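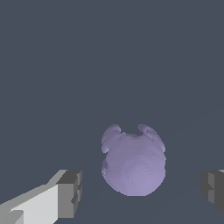
The inspector reached the Nimden pumping station shortly after 6 in the morning, when the tide gauge read 84 inches and falling. She had been told the gauge was accurate to within an inch. She wrote down the reading, the time, and the serial number of the gauge, and went inside.

The station had been built to keep the lower streets of Costside dry. It had two pumps, installed in the same year, and a third bay that had never been fitted out. The complaint on file was that the streets had stayed dry while the pumps were off. According to the log, both pumps had been idle since September. The operator confirmed this. He had entered "0 hours" for each shift and signed every line.

"Where is the water going?" she asked.

"Out," he said.

She checked the discharge channel. The flow meter showed 382 gallons a minute with both breakers open and tagged. She closed the inlet gate by hand, which took fourteen turns more than the manual allowed for, and the meter did not change. She opened it again and counted the turns back. The number was the same.

The operator made coffee on the bench by the window. He said the Lewis company had sent a man in the spring to replace the meter. The new meter gave the same figure as the old one, and the man had left both.

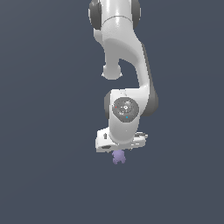
*White arm over a slate-gray ground.*

She laid the drawings out on the floor of the third bay. The original set was stamped Milov and showed a pipe she could not find, running from the bay floor toward the sea. The revised set did not show it. Between the two sets there was a sheet number missing.

She put her ear to the concrete. There was a sound at a steady interval of roughly 3 seconds, lower than either pump would have made. She timed it for ten minutes and it did not drift.

"Has that always been there?"

"It was there when I started," the operator said. "The man before me said the same."

The form had a box for equipment in service and a box for equipment out of service. She entered both pumps in the second box. After some time she wrote "Bay 3" in the first box and left the columns for maker and rated capacity blank. Under recommended action she wrote that the floor should not be cut.

The operator read it through and signed below her name. Then he went to the log, found the line for the morning shift, and entered "0 hours."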